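Speaker notes: Jamie Dunmore, Fitatitz Laboratory Safety Office
Session title: Loss of grip and late stops in household manipulation trials
Delivered at the Grernolholm site review, June 18, 2018

Opening. Thank the hosts and introduce the Safety Office. State the purpose of the talk: to report the toaster incident in the kitchen cell, the findings of the review, and the changes now in force. No person was injured. The arm was out of service for 22 days.

Background. The kitchen cell runs the Dobson task set, which covers loading bread, pressing the lever, and removing the slice. Before the incident the cell had completed 700 runs of the loading task without a reportable event. Mention that this record was cited in two earlier requests to reduce operator attendance. Both requests were declined.

The incident. During a removal run, the fingers closed on the slice at an angle and the grip controller read the contact as a missed grasp. The arm moved down to try again. The fingers met the top plate of the toaster, and the force limit did not trip until the toaster had been pushed against its neighbor on the counter. The operator pressed the stop button. Pause here — the audience will ask about the delay, and it is covered under findings.

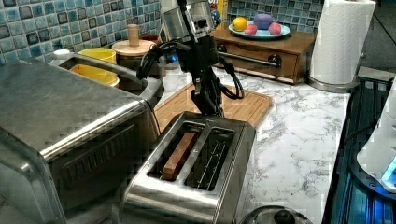
Kitchen cell, loading task. One slice in the left slot, gripper above the rear of the toaster.

Point out how little room there is between the fingers and the toaster at this stage of the task. Draw attention also to the cables looping out on both sides of the arm. Cable drag was considered as a cause and ruled out by the review, but cable routing remains on the inspection sheet.

Findings. The force limit had been raised during tuning and was never returned to its approved value. The change was made in a local file that the Clunance configuration check does not read. The retry routine had no limit on depth, so a second attempt could go lower than the first. The log shows a delay of 900 milliseconds between first contact and the stop command.

Corrective actions. All force limits are now held in one controlled file. Retries may not go below the height of the first attempt. After any missed grasp near an appliance, the arm withdraws and waits for the operator. The toaster was replaced and the gripper fingers were inspected before service resumed.

Open items. The configuration check will be extended to local files in July. Of the 21 task scripts in use, those involving heated appliances will be reviewed first. Operator attendance remains mandatory for all of them — do not offer a date for relaxing this rule.

Questions. Refer requests for the full log to the Safety Office. Questions on controller design should go to the Dobson team.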